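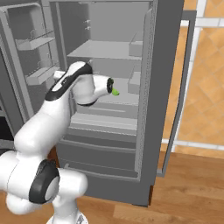
Refrigerator, both doors open

To: Haddad County Bar, small firm section
Subject: Re: Fee waivers and the new intake form

Answering the question from last night, which is quoted at the bottom. I called the clerk's office at the Drokden courthouse this morning and got most of it sorted out.

The old fee waiver form is still good through the end of June. After that the clerk will only take the new one, and a filing that comes in with the old form will be sent back. The new form is 2 pages. The client signs the second page, and the signature no longer has to be notarized. Attach proof of benefits if the client has it. If not, the income section has to be filled out in full – a blank line counts as incomplete, so write in a zero.

Filings over the counter close at 4:00. The drop box outside stays open later, but anything left in it gets the next business day's stamp. Please keep that in mind if you are up against an answer deadline.

The Wikley branch is on the same schedule. They have paper copies at the window, and I picked up 60 to hand out at the next section lunch. Let me know if you want some set aside.

On the Stakska case system, the waiver now goes in as its own document. Do not combine it with the complaint. Two of my filings were rejected last month for that, and the notice only said "format," so I had to call to find out what was wrong.
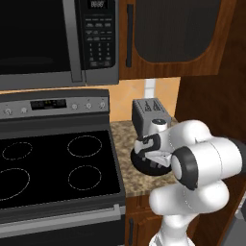

> Does anyone know if the clerk is still accepting the old fee waiver? I have a client in Wikley who signed one in April and she is hard to reach. She is being sued for $441 and I would like to get her answer and a counterclaim on file without making her come in again. Also, is there still a separate waiver for the service fee, or does one form cover both?

One form covers both now. You can use the signed one as long as it is filed before the end of June and her income has not changed. If it has, she needs to sign a new one.

I did not get an answer on whether a counterclaim under $400 is treated differently. I will post again when the clerk calls back.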